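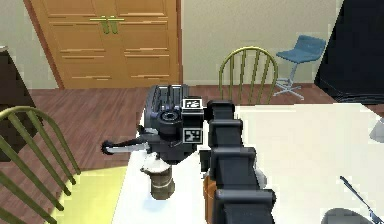 Residence hall check-in codes are failing at Waswood Hall for returning students. The student opens the housing portal, prints the room slip, and takes it to the front desk, where the desk reader should bring up the room assignment. The code on the slip is a small square with a black-and-white pattern, the same general look as the two squares one above the other on the side of the gripper. The reader beeps and then shows "No active assignment." New students are not affected.

Opened by: Thenmozhi Palaniappan, Waswood Hall front desk
Assigned to: Tsung-han Choi, Campus Systems
Priority: High
Status: Closed

Thenmozhi Palaniappan, 8:40 a.m.
27 returning students turned away at the desk so far. All of them have paid and all of them can see a room number when they log in to the portal. I have been letting them leave bags in the lounge. I can't hand out keys without a match in the system.

Tsung-han Choi, 8:55 a.m.
Looking now. Please send me the slip number for two or three of them. Also, were these slips printed this morning or before the break?

Thenmozhi Palaniappan, 9:05 a.m.
Sent. A mix. Some printed in April, some printed in the library just now. Both kinds fail.

Tsung-han Choi, 9:30 a.m.
The assignments are in the portal but did not copy over to the desk system. Last night's copy job stopped partway through. It finished the first-year list and quit at the start of the returning list. The log says "hall name not found." Checking the hall table.

Tsung-han Choi, 9:50 a.m.
Found it. The returning list has the hall as "Waswood" and the desk system has it as "Waswood Hall." The first-year list was built from a different form and has the full name. I tried a restart of the job without changes to be sure, and it stopped in the same place.

Gun-woo Won, Housing Office, 10:10 a.m.
The short name is my doing. I rebuilt the returning list after the room swaps and typed the hall name in by hand. Do you want me to upload it again?

Tsung-han Choi, 10:15 a.m.
No, leave the file alone please. A second upload will give everyone a new slip number and the printed slips will be no good. I will fix the name on our side and run the job again.

Thenmozhi Palaniappan, 10:40 a.m.
The line is out to the steps. Students have been waiting for over two hours. Can I check people in on paper?

Gun-woo Won, 10:45 a.m.
Yes, paper is fine. Name, student number, room, time, signature. Check photo ID against the portal page on the student's phone.

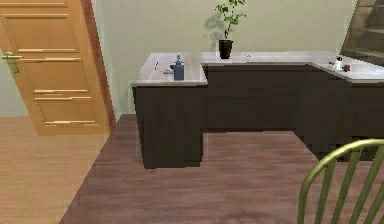 Does a student who was checked in on paper need to come back to the desk later?

The desk staff can enter the paper check-ins themselves once the job has run, so the student only needs to come back if the room on the paper form does not match the one in the system.

Tsung-han Choi, 11:20 a.m.
Job finished. Returning list is in. Please try one slip from April and one from today.

Thenmozhi Palaniappan, 11:30 a.m.
Both work. Going through the line now.

Thenmozhi Palaniappan, 1:15 p.m.
Line is clear. Paper check-ins are entered. Five did not match – they were room swaps, and I have sent the names to Gun-woo.

Gun-woo Won, 2:05 p.m.
Swaps corrected. The new rooms show in both systems.

Tsung-han Choi, 2:20 p.m.
I have changed the job so it skips a bad hall name and emails us. Housing will pick the hall from a list from now on. Closing.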